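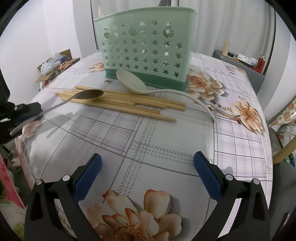
HASHEMI SHARED WORKSHOP
Prillik Build Group
Minutes of the June Meeting

Held in the upstairs room, Hashemi Shared Workshop
Meeting called to order at 7 p.m.
Presiding: Mwajuma Simiyu, Chair
Also in attendance: the Secretary, the Hardware Lead, the Software Lead, the Workshop Manager, and members of the build group
Apologies were received from the Safety Officer, who had submitted written comments (see Item 6).

Item 1. Minutes of the previous meeting

1.1 The minutes of the May meeting were read. The Hardware Lead asked that the word "claw" be replaced by "gripper" wherever it occurs. The correction was accepted.

1.2 The minutes were approved as corrected.

Item 2. Matters arising

2.1 Replacement pivot pins. The Secretary confirmed that the order placed with Nideo had been delivered. One bag held pins of the wrong length and has been set aside for return. Nideo has agreed to credit the account.

2.2 Storage of the hand-held tools. The Workshop Manager reported that the shelf assigned to the group in May was still occupied by the bicycle repair group. The tools continue to be stored in the cabinet by the rear door. The matter was carried forward.

2.3 Insurance inventory. The list remains incomplete. The Chair asked that the serial numbers of both bench power supplies be given to the Secretary before the next meeting.

Item 3. Hardware report

3.1 The Hardware Lead presented the current state of the Prillik hand-held grippers. The tools are now used as a pair, one for each hand. Both have black linkage fingers, and blue pads are fitted at the tips.

3.2 It was reported that the ribbed pads hold a thin metal handle well when the handle lies across the ribs. When it lies along the ribs it tends to roll. Members who had tried the tools at the bench agreed with this account, and one added that the rolling is worse if the trigger is squeezed slowly.

3.3 A discussion followed on whether the rib spacing should be reduced. The Hardware Lead preferred to leave the mold unchanged until the present pads have worn, as there is enough material in stock for one more batch only. The Software Lead noted that a change of pad in the middle of the trials would make the earlier recordings difficult to compare with the later ones.

3.4 The recesses in the outer bars were raised by a member who had found dust collecting in them. It was agreed that they would be brushed out at the end of each session. No design change is proposed.

3.5 Play in the left-hand tool. Some looseness was noted at the lower pins. The Hardware Lead will remove the pins, inspect the holes, and fit washers if the holes are found to be sound. If the holes have gone oval, new bars will be cut from the existing drawing.

3.6 RESOLVED: That the present pads be kept until the close of the table trials, and that the question of rib spacing be brought back to the group at that time.

Item 4. Table trials

4.1 The Software Lead reported on the tableware task, in which the operator works over a table with chopsticks, spoons and a perforated utensil basket. The task was chosen at the April meeting, and this is the first full report on it.

4.2 A session consists of 30 attempts. The group had set a target of 40 usable attempts before any training run is started on the workshop computer. That target has not been reached. Attempts were marked unusable chiefly where the operator's sleeve covered the lens or where the recording was stopped too early.

4.3 The following observations were entered in the log and read to the meeting:

Metal spoon. The slim handle can be taken up by either tool. Several operators let the bowl swing down after lifting. The log recommends taking hold of the handle nearer the bowl.

Plastic spoon. The long curved handle gives an easy grip at its highest point, where it stands clear of the cloth. Operators reported difficulty when the spoon is resting on other items, as lifting it disturbs whatever is below.

Chopsticks. These remain the hardest items. When they lie nearly parallel and close together, the fingers tend to gather up more than one. Two operators had adopted the practice of first nudging a single chopstick away from the rest with the outside of a finger. The Software Lead asked whether this should be permitted, and after some discussion it was agreed that it should, provided that it is noted in the log.

Basket. The basket is light and moves when a utensil strikes the rim. A member proposed fixing it to the table with putty. The Chair observed that a basket at home would not be fixed, and asked that it be left free for the present. The member asked that her preference for putty be recorded.

4.4 Tablecloth. The question of the printed cloth was raised again. One view was that the plaid and the large flowers make it hard for the software to pick out light-wood chopsticks, and that a plain cloth should be used until results improve. The opposing view was that the tool is intended for ordinary homes, where patterned cloths are common. The Software Lead was asked for an opinion and stated that both sets of recordings would be useful but that they should be labeled separately.

4.5 RESOLVED: That trials continue on the patterned cloth, and that a second set be recorded on a plain cloth to be supplied by the Workshop Manager.

4.6 Lighting. Shadows of the spoon and tool on the cloth were mentioned as a possible source of error. The Software Lead did not consider them a serious problem so long as the lamp is not moved during a session. A strip of tape will be put on the floor to mark the position of the lamp stand.

Item 5. Software report

5.1 The recording program now writes a separate file for each hand. The two files have drifted apart in the longer sessions, and the Software Lead is testing a shared start signal. In the meantime, operators are asked to close both tools together 2 times at the start of each attempt, so that the files can be lined up by eye.

5.2 The group's copy of the Clasano labeling program is out of date and will not open the newer files. The update is free of charge to the workshop. It will be installed on the computer nearest the window only, and the other computer will be left as it is until the current batch has been labeled.

5.3 Backup. The external drive is nearly full. Members are asked to remove their own test files. Files not claimed by the next meeting will be deleted by the Software Lead.

Item 6. Safety

6.1 The written comments of the Safety Officer were read by the Secretary. They state that the hand-held tools present a pinch point at the linkage, and that long hair and lanyards should be tied back during use. They also ask that no knives or forks be added to the tableware task without prior notice.

6.2 The Hardware Lead asked whether the ban on forks might be reconsidered, as forks are part of any table setting. The Chair ruled that the question should wait until the Safety Officer is present.

6.3 The comments were otherwise accepted and will be posted by the bench.

Item 7. Budget and purchases

7.1 The Secretary reported that the group remains within its allowance for the year. The credit due from Nideo has not yet been posted.

7.2 The following purchases were approved: washers for the lower pins; one set of small brushes; one external drive. The request for a second lamp was declined.

Item 8. Workshop open evening

8.1 The Workshop Manager invited the group to take a bench at the open evening in the fall. The Chair expressed the view that visitors should be allowed to try the tools under supervision -- the spoons only, as the chopsticks take some practice. There was general agreement.

8.2 The Hardware Lead will prepare a spare pair of tools for the occasion if the new bars are finished in time.

Item 9. Actions

Hardware Lead: inspect and refit the pins on the left-hand tool; return the wrong pins to Nideo.
Software Lead: test the shared start signal; install the Clasano update; mark the lamp position.
Workshop Manager: supply a plain cloth; speak with the bicycle repair group about the shelf.
Secretary: complete the insurance inventory; post the safety comments; place the approved orders.
All members: clear test files from the external drive.

Item 10. Other business

10.1 A member asked whether the tools might be borrowed for use at home. The Chair replied that they may be signed out overnight, one pair at a time, once the inventory has been completed.

10.2 There being no further business, the meeting was adjourned. The next meeting will be held in July in the same room.

Minutes taken by the Secretary, Prillik Build Group
Approved for circulation: Mwajuma Simiyu, Chair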